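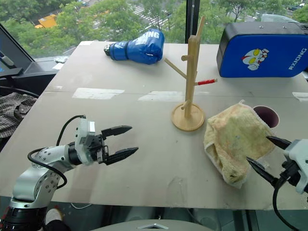
Paju Tabletop Set: README

Print this page | E-mail this page

Paju is a set of two-arm tabletop recordings made by remote control at our Olgate workshop. An operator moves a pair of leader arms by hand, and the two working arms copy the movement. Nothing in the set was scripted or planned by software.

Contact: Theano Liapis
Version: August 2024

What's in it

There are 3,000 episodes across 4 tasks, with at least 200 episodes for every task. The tasks are:

- fold a towel
- hang a mug on a wooden mug tree
- move a soft object from one side of the table to the other
- clear the middle of the table

Objects that don't belong to the task were often left out on purpose. A policy that only works on a bare table was no use to us. Towels start crumpled, and operators were told not to flatten them before recording.

Each episode folder holds the video, joint positions for both arms, gripper opening for both arms, and a short text label. Leader arm positions are kept in a separate file, as they run slightly ahead of the working arms. If you are training on actions, use the leader file.

How it was recorded

Six operators took turns. New operators practised on the towel task first and their practice runs were thrown out. An episode starts with both grippers open and clear of the objects. It ends when the operator presses the foot pedal.

Failed attempts are kept and labelled "fail". If an operator dropped something and picked it up again, the episode is labelled "recovered" and counts as a success. Theano checked the labels by watching every episode at double speed.

Known problems

Daylight changes a lot between episodes. We did not correct the colour.

The mug tree was not fixed down, so its position and the direction of its pegs vary.

The right gripper's opening value drifts in the early towel episodes. Files with this fault have "drift" in the label. We plan to replace them in October.

Playback

Files open in the Gideo viewer. The older Matanine format is no longer supported, but the converter is still in the tools folder.

Please send corrections with the episode number and the time in seconds.

Print this page | E-mail this page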